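Tarnish, Air and the Household Drawer

What happens to silver between wearings, and how much of it can be prevented

By Borghild Hedlund

Silver does not rust. The dark film that forms on a teapot or a ring is mostly silver sulphide, produced when the metal meets sulphur compounds in the air. Oxygen alone has very little effect on silver at room temperature. Hydrogen sulphide does, at concentrations well below what the nose can detect, and so does carbonyl sulphide, which is present in ordinary outdoor air everywhere on the planet.

The colours arrive in a fixed order. A fresh film is too thin to see. As it thickens it interferes with reflected light and the surface goes pale yellow, then a warmer brown, then purple and blue, and at last grey to black. A piece with several colours on it has films of several thicknesses, and the pattern usually records which parts were handled, wrapped or left exposed.

Sterling is 92.5 per cent silver. The rest is nearly always copper, added for hardness, and the copper complicates matters. It forms its own oxides and sulphides and tarnishes more readily than the silver around it. Pure silver is slower to discolour but too soft for most jewellery. Some modern alloys replace part of the copper with germanium, which forms a thin protective oxide at the surface. They cost more and behave differently under the torch, and many small workshops have stayed with the older metal.

Plulska, a two-bench repair workshop that takes in mostly estate pieces, keeps a log of the condition of everything that crosses the counter. Over one year it recorded 182 items sold or described to their owners as silver. A fair share were plated brass or nickel silver, an alloy of copper, nickel and zinc that contains no silver at all. The distinction matters because the treatment differs. Solid sterling can be polished many times in its life. Plate can be polished only until the base metal shows through, and on thin costume plating that point comes early.

Sources of sulphur indoors

Household air has more sulphur in it than outdoor air as a rule, and the sources are dull ones. Wool releases small amounts as it ages, as do felt and some dyed fabrics. Vulcanized rubber is worse: a rubber band around a bundle of spoons will leave a black line that goes deep enough to need an abrasive. Cardboard and newsprint vary by the batch. Eggs, onions and gas appliances contribute in the kitchen. Latex gloves should be avoided for handling, and nitrile used in their place.

Humidity speeds the reaction. Water adsorbs onto the metal in layers a few molecules thick, sulphur gases dissolve into it, and the sulphide forms from there. Conservators commonly aim to keep relative humidity for bare metals under 40 per cent. A bathroom is the worst room in the house for a jewellery box, and a bedroom drawer on an inside wall is a good deal better.

Skin is a mixed case. Perspiration contains chlorides and a little sulphur, and fingerprints left on a polished tray will etch visibly if they are not wiped off. Regular wear, on the other hand, rubs the film away from raised areas as quickly as it forms. The ring worn daily stays bright on the outside and dull in the recesses.

Removal

There are three general methods, and they are not interchangeable.

Abrasive polishing takes the tarnish off together with a small amount of the metal beneath. Creams with very fine chalk remove little. Pastes sold for brass or chrome remove far more and should not be used on silver at all. Precipitated calcium carbonate mixed with distilled water and applied with cotton is slow, cheap and gentle, and it leaves nothing behind that cannot be rinsed off.

Chemical dips are usually acidified thiourea. They dissolve the sulphide in seconds and go on to attack the copper in sterling if left, which gives the surface a flat, slightly milky look. They also creep into hollow handles and under settings and cannot be flushed out.

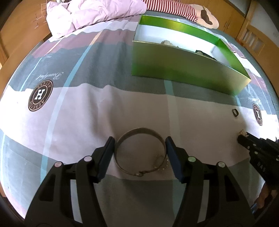
Electrochemical reduction, the aluminum foil and washing soda method, turns the sulphide back into silver and so loses almost no metal. The returned silver is porous, though, and tends to tarnish again faster unless it is lightly burnished. The method is poorly suited to anything with glued stones, pearls, enamel or deliberate dark patina in the engraving, because the bath makes no distinction between wanted and unwanted sulphide.

Mixed-material pieces are the hardest category. Fine chain traps polish in its links. Glass stones backed with foil lose their brilliance as soon as moisture gets behind them. For these the workshop uses a dry, untreated cotton cloth and a soft brush, and accepts that the result will be partial.

Storage

A sealed polyethylene bag with the air pressed out does most of what the commercial products do. Polyvinyl chloride bags should be avoided, as they can give off chlorides. Anti-tarnish cloths such as Vakley and Dusemard contain fine particles that react with sulphur before it reaches the metal, and they are used up in the process. Silica gel controls moisture but has no effect on sulphur. Activated charcoal absorbs both to a degree and needs replacing.

Lacquer is effective on display pieces that are never handled. If the coat is uneven, tarnish forms in threads along the gaps and the whole film has to be stripped with solvent.

Chalk left from polishing should be brushed out before any piece goes into a bag. It holds moisture, and in the following October it will show as a grey line in every corner of the engraving.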